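Perforated Tops: What the Hole Pattern Costs You

July 29, 2024

The technical manager at Grinholm has been specifying table tops for repair shops, school labs and packing rooms for most of a working life, and would like buyers to stop ordering by color. "They send me a paint code and a length," the manager said when we spoke at the company's shop in Cliltavano. "Then they ask why the middle sags. The paint code did not cause that."

Grinholm makes solid and perforated tops, and the perforated line now brings in the larger share of its questions. Most of them concern stiffness. A punched sheet bends more easily than a plain sheet of the same thickness, and how much more depends on hole size, spacing and the layout of the rows.

"Open area is the number people forget to ask for," the manager said. "Two sheets can look alike from across the room, and one of them has lost a great deal more metal. If the supplier can't give you the open area, measure the holes and the spacing and work it out."

The shop keeps a test rig for this, a plain steel stand with two supports and a dial gauge under the center. Each new pattern is loaded with 100 pounds at midspan and left overnight. The reading is taken under load in the morning, then again after the weight is removed. A top that does not return to its starting point is rejected, whatever the first reading was.

The pattern sold as Belleo has been through the rig 364 times in different thicknesses and edge treatments. The manager considers the edge more important than the thickness. "A folded edge does most of the work. I would take a thinner sheet with a deep return over a thick one with a raw edge. It weighs less, it costs less to ship, and it doesn't cut your forearm."
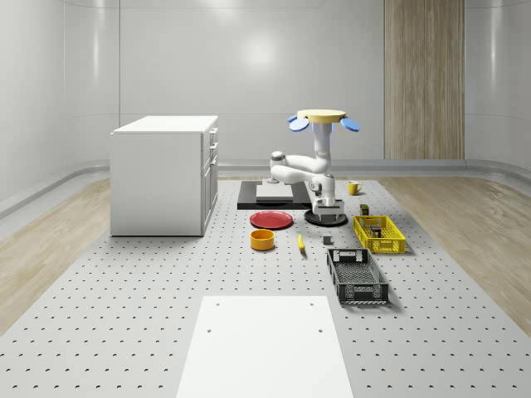 Gray perforated table surface with equipment in place, computer rendering.

Hole layout comes in two common forms, straight rows and staggered rows. Straight rows make it easier to line things up by eye and to bolt down a fixture square to the edge. Staggered rows spread the load more evenly, at the price of awkward fixture plates. Grinholm stocks both and will not mix them on one top. A customer once asked for exactly that, staggered in the middle and straight at the ends. "We quoted it," the manager said. "The quote settled the matter."

Small parts are the other complaint. Screws and washers drop through, and a tray under the table catches them only if it reaches the full width. The manager suggests choosing a hole smaller than the smallest part used daily, or putting down a mat where loose hardware is handled. Mats bring their own problem — they hold moisture against the finish if they are never lifted.

On finish, the advice was short. Powder coat is adequate for dry work. It tends to be thin at the rim of each hole, where the coating pulls away from the sharp edge as it cures, and rust starts there first. Deburring before coating helps. Grinholm runs both faces through the deburring machine, a step it added in May after a batch of tops came back from a plating room with orange rings on the underside.

Who did the return inspection? "I did, with a flashlight. There were 1342 holes in the first panel and I stopped after the second row. You don't need the rest of them to see a pattern."

Cleaning takes longer than on a solid top, and the manager does not pretend otherwise. Compressed air moves dust from one hole to the next. A stiff nylon brush from above and a vacuum from below works better, with the brush worked along the rows.

Asadi, the company's newer line for longer spans, uses a cross rib welded under the sheet. It costs more and cannot be trimmed on site, and it should not be dragged across a floor on its ribs. Orders are made in batches, and lead time depends on the coating line. For spans short enough to do without a rib, the manager would leave it off.

"Tell us the span, the heaviest thing on it, and where that thing sits," the manager said. "A thousand words about your workflow is fine too, but I will be looking for those. Then we can talk about paint."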